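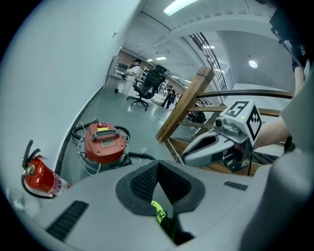
Womar workshop builds its own pair of hand-held grippers

A shared workshop in Womar is building a matched pair of hand-held grippers for recording hand movements, which will later be used to train a small two-arm robot. The project is called Lusero. Work on the tools began in August and takes place on the upper floor of the building, a former dye store put up in 1894.

Each gripper is held in one hand and worked by the fingers. A white cube printed with black square markers is fixed on top, and a small camera sits beside it. The markers give the position and angle of the tool; the lens records what is in front of the jaws. The two streams are matched by time stamp after each session.

Iddrisu Bawa, who leads the build, said the shell had been the slowest part. The first version flexed at the joint between the housing and the grip, and the cube moved with it. A shift of one or two millimetres at the cube was enough to spoil the position data at the jaw tips. The current shell has thicker ribs inside and four more screws. It weighs 460 grams without the cable.

"We lost most of a month to that joint," Bawa said. "The electronics were done well before it." 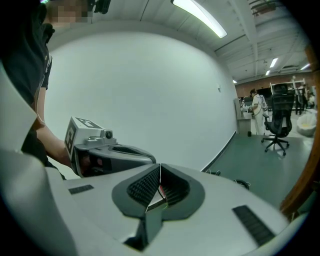

Control boards for both tools came from Ovura, a parts supplier that sells mostly to model makers. The boards were bought as seconds and tested on the bench before fitting. Two were rejected for noisy readings on the jaw sensor. The wiring has been redone once, as the first set of plugs worked free when the tool was turned over quickly.

Calibration is done by hand. The user holds both grippers out in front, opens and closes the jaws fully, then turns each tool slowly through its range. The software rejects the run if it loses either cube for longer than half a second. A full calibration takes 20 minutes, and the group wants to halve that before anyone outside the build team uses the tools.

Lighting has caused some trouble. Strip lights reflect off glossy marker prints at certain angles, and the software then reads the squares wrongly or misses them. Matt paper has cured most of this. Matt film lasts longer but costs more, and the group has ordered one sheet to try.

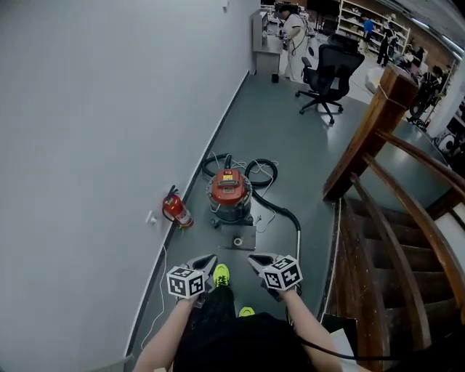
The first task set for the robot will be a plain one: picking up a part from a tray and placing it in a second tray. The group plans to record 2000 runs of it with the hand-held tools before any training starts. Runs in which the part is dropped will be kept and labelled separately.

The robot itself, a two-arm bench unit named Bonsu, is still without its left shoulder. The bearing supplied was the wrong size and a replacement is on order. Its jaws will be cut from the same drawings as those on the hand-held tools, so that recorded movements can be used without scaling.

Drawings for the shell and the marker cube will be put on the workshop's website once the cable clamp has been settled. Members who want to try the grippers can do so on Saturday from 2 pm. Places are booked through the sheet at the front desk.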